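Review: Milterine bench mat, brown, large

We bought the Milterine mat for the two-arm cell at Onaston in February and it has been on the table ever since. I look after that cell, so most of what follows is about fitting the mat, cleaning it and getting the arms set up again on top of it. If you want one for a soldering bench or a sewing table, some of this won't matter to you.

## What you get

One mat, rolled, in a long cardboard tube. There are no fixings in the tube and no template. The instructions are a single sheet that says to unroll it on a flat surface and leave it for 12 hours. Ours needed longer at one end, where it had been rolled tightest. We laid two steel rulers and a box of printer paper on that end and went home, and it was flat by the next afternoon.

The colour is a plain matte brown. Stidham, who supplied it, also list a grey and a black. We already had a dark rubber sheet and the overhead camera had trouble picking black grippers out from it, so black was never going to be the choice. The bare tabletop was worse in the other direction. It is white, the arms are white, and under the ceiling lights the whole lot washed out.

## Fitting it

Take the parts off the table before you start. I tried to slide the mat in with the arms in place and gave up. Both arms have to be parked well back, powered down, with the gripper cables lifted out of the way. The mat then goes down from the front edge.

The tabletop is made of panels and there is a seam between them. I was worried the seam would show through as a ridge. It doesn't, at least not enough for a straight edge to catch. I left a strip of white table showing past the mat so I could see at a glance if it had crept.

It did creep in the first week, by a few millimetres, toward the right arm. Double-sided tape at the corners fixed that. I used the thin cloth kind and would suggest the same. Foam tape lifts the corners, and a lifted corner is the first thing a gripper finger finds.

## Setting up again afterwards

The mat adds height to the table, and both arms need to be told. This is the part the sheet leaves out. Every pick height we had saved was wrong, and the first slow run pressed a brick into the surface hard enough to trip the force limit.

I did it this way:

1. Touch off each arm on the mat near its own base and near the middle.
2. Compare the readings. If they differ by more than you can live with, the mat isn't flat yet.
3. Change the table height in one place in the program, if you have it set up like that. We didn't, and now we do.
4. Run the arms separately at low speed before running them together.
5. Check the point where the two grippers meet. A small tilt in either wrist that you'd never notice on a pick will show up here.

Step five took most of a Tuesday. Our test job uses chunky plastic bricks, with one arm holding a green one and the other a light blue one, brought in face to face over the open middle of the mat.

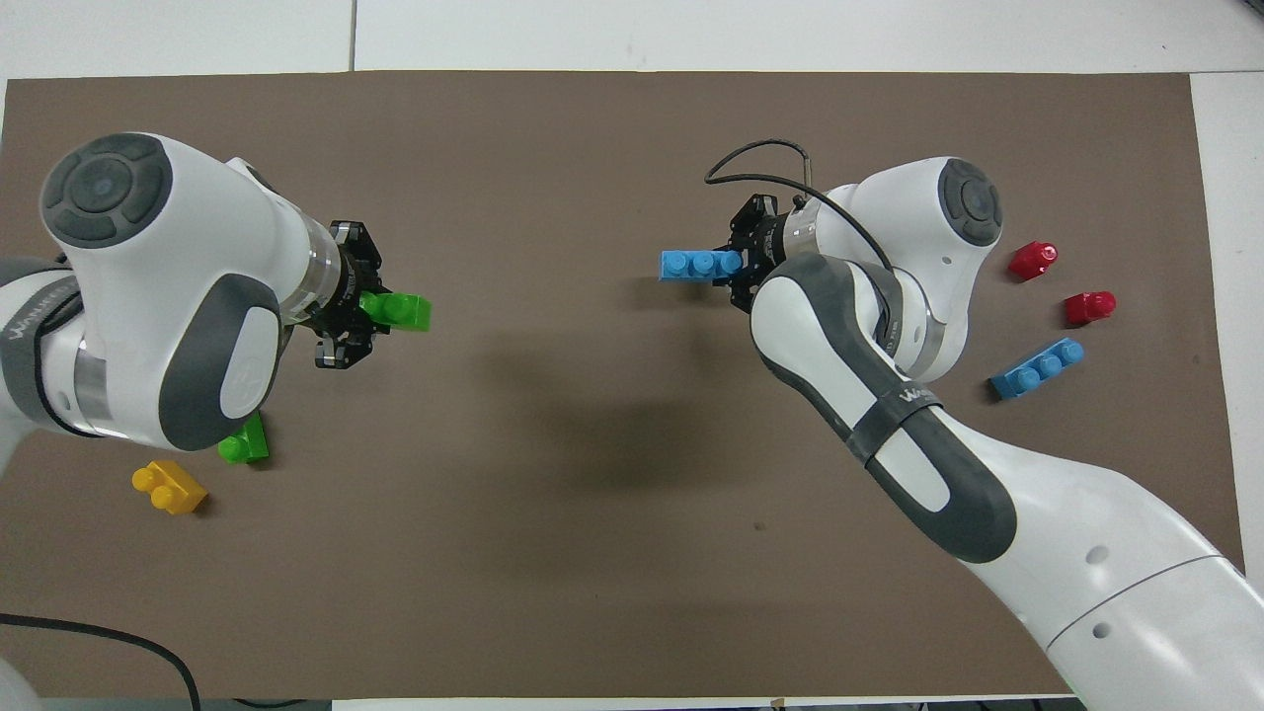

*Nguyen Workshop Notes, issue 12*

I like bricks for this job because the studs give you something to sight along. With the rest of the set left lying on the mat, you also find out quickly whether the camera can still sort red from yellow from green on the new background. Brown was fine for all of them. The yellow and the light blue stand out best. Red is a bit weaker, though we haven't had to change any settings for it.

One thing to watch is cable slack. A gripper cable that used to hang clear of the table may now rub, and mat dust gets into everything. We re-clipped ours with more of a loop over the wrist and checked it through the full travel of the joint.

## Wear and cleaning

It marks. There are pale smudges on ours, and it picks up specks. A damp cloth takes off most of it. Dish soap leaves a film that shows under the lights, so plain water is better, then a dry cloth. I wipe it down once a week and vacuum along the edges.

Our cell counter reads 3,407 cycles since the mat went in. The surface hasn't torn or bubbled. There's a shallow dent from the force limit trip I mentioned, and it has mostly come back up.

## Cost and what I'd change

Stidham charged us roughly $200, plus freight. For a mat, that's a lot. I've seen cheaper ones in hardware stores, but none in this size in a single piece, and a join down the middle of a work area is no use to us.

I'd like Milterine to print the thickness on the sheet. I measured it in 2 places and used the average, but a stated figure would have given me something to check against. Corner holes would be handy too, for people who can bolt through their tables.

I'd buy the same mat again in the same colour. Plan on losing a day and a half to it, counting the wait for it to flatten, and save a copy of your old heights before you change anything.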